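Chapter 8
Learning to Pick from Hand-Held Demonstrations

In this chapter
8.1 Why the hand comes first
8.2 What one demonstration holds
8.3 Soft packages, hard problem
8.4 Two hands, one table
8.5 A small study and what it showed

You should have read Chapter 2 (cameras and frames of reference) before this one. Chapter 5 helps but you can get by without it. Last revised 2020-11-18.

8.1 Why the hand comes first

Most of the methods so far started with the arm. Joint angles, speed limits, a planner on top. Fine for a bolt on a fixture. Not so good for groceries. A person picking up a bag of noodles does a dozen small things they couldn't name if you asked, and a planner has to be told every one of them.

So turn it around. Give the person the gripper. Same fingers the robot will use later, same opening, same reach between the pads, and a camera fixed behind them so that what gets recorded is what the robot will see. No arm in the loop at all while you collect. The person squeezes, lifts, puts down. You keep the video, the path of the tool through space and the finger opening, all on one clock. That is a demonstration in the sense used in this chapter.

The clock matters more than students expect. If the finger opening lags the video by a few steps, the model learns to close late, and you will spend a week blaming the network. Check sync first. Always.

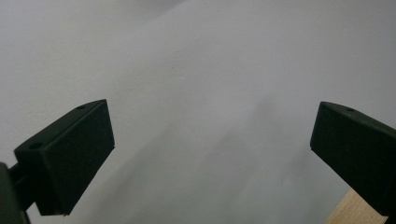

The second thing to check is the opening itself. A trigger position is a number from a sensor, and that number means nothing until you tie it to a real gap between the pads. Procedure used for the Avel tool, which is the one we follow in the exercises: open fully, record, close fully, record, then close on a block of known width and record again. Three readings, straight line through them. If the line is a bad fit the linkage is loose or a pad has shifted. Fix the hardware, dont fit a curve.

8.2 What one demonstration holds

Terms you will need. Short versions, full ones in the glossary.

Wrist view. Video from the camera on the tool. It moves with the hand, so a thing on the table slides across the picture even when it hasn't moved.

Head view. Video from a camera up at the operator's head. Sees both hands and most of the table. Good for knowing which item comes next, poor for judging the last bit of the approach.

Tool path. Position and turn of the gripper at each time step, in some fixed frame. Usually the table.

Action. The change in tool path plus the change in opening from one step to the next. This is what the model is trained to predict.

Note that the action is a change and not a place. Makes the data much easier to carry from one table to another. It also means small errors add up — section 8.5 comes back to this.

8.3 Soft packages, hard problem

A rigid box has a pose. Six numbers and you're done. A plastic food pouch does not have one in any useful sense. Lay it down twice and you get two different objects: new folds, a new outline, the contents pushed to a different end. Add the film. Shiny film throws glare, and the glare moves whenever the camera or the package moves, so a feature tracker locks onto a bright streak and follows it right off the object.
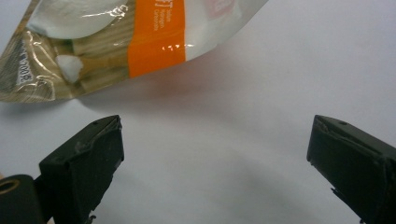 Three ways people have tried to deal with this.

Masking. Find the package, throw away the rest, plan a grasp from the outline. Works OK on a plain background. Fails when two packages touch.

Depth. Use a depth camera and ignore color. Clear and glossy plastic give holes in the depth map, often right where you want to put a finger.

Learning from the wrist view directly. No outline, no pose. The network sees raw video and puts out actions. It can use glare the way a person does, as a hint about where the film bends. It needs a lot of data and it will tell you nothing about why it failed.

This chapter is about the third. Not because the first two are dead, they show up again in Chapter 11, but because it is the one where hand-held collection pays off most.

A word on where to grasp. Beginners go for the middle of the bag. Experienced operators tend to go for an edge or a corner, where the film can be pinched, and let the contents hang. Either is a fair choice, but pick one and write it in the protocol. A model trained on half of each will often aim at the spot in between, and the spot in between may be no good at all.

8.4 Two hands, one table

With one gripper the operator can pick and place. With two they can hold a container still while filling it, pass an item across, open a bag. The cost is that every recording now has two tool paths, and both have to be in the same frame. If each tool tracks itself from its own start point, the two paths drift apart and by the end of a long recording the hands are, on paper, passing through each other.

The Cao layout, which we use from here on, handles this with a shared start. Both tools rest in fixed docks, recording begins, the operator lifts them together. The dock positions are measured once. At the end the tools go back in the docks and the gap between where they are and where the path says they are is the closing error. Throw out any recording with a large one. Decide what "large" means before you look at the data.

Table setup, in the order you would do it:

1. Light work surface, matte if you can get it. Keep it the same for the whole batch.
2. Background closed off as far as possible. People walking past end up in the head view.
3. Cables led back along the forearm, with enough slack to reach the far side.
4. Items placed by a second person or by a list, never by the operator. Operators place things where they are easy to pick.
5. One dry run with both hands, not recorded. 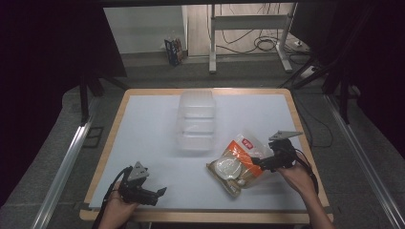
8.5 A small study and what it showed

The Pornik set is small enough to go through in one sitting, and it's the running example for the exercises. Collected in September with the two-hand layout above. 273 recordings kept after the closing error check, each around 20 seconds long. Wrist views from both tools, one head view, both paths, both openings.

The Ellness baseline was trained on it two ways, once with the wrist views only and once with the head view added. Results, short form. Wrist only: good final approach, but the arm often set off for the wrong item or stalled with nothing in view. Head view added: wrong-item starts mostly gone, final approach no better and on glossy packages a bit worse. Our reading is that the network leaned on the head view even at close range, where it had less to offer. Dropping the head view at random during training helped with that. Section 8.9 gives the full tables and the training settings.

Then there is drift. Since actions are changes, a small bias in each step grows over a long reach. It shows up most in the hand that waits, which creeps while the other one works. Look for this when you plot the paths in Exercise 8.2. Plot both hands on the same axes or you will miss it.

Before going on to 8.6, load one recording and step through it by hand, wrist view next to the opening curve. Find the step where the pads first touch the package. Write down the number, you'll need it for the contact labels in the next section.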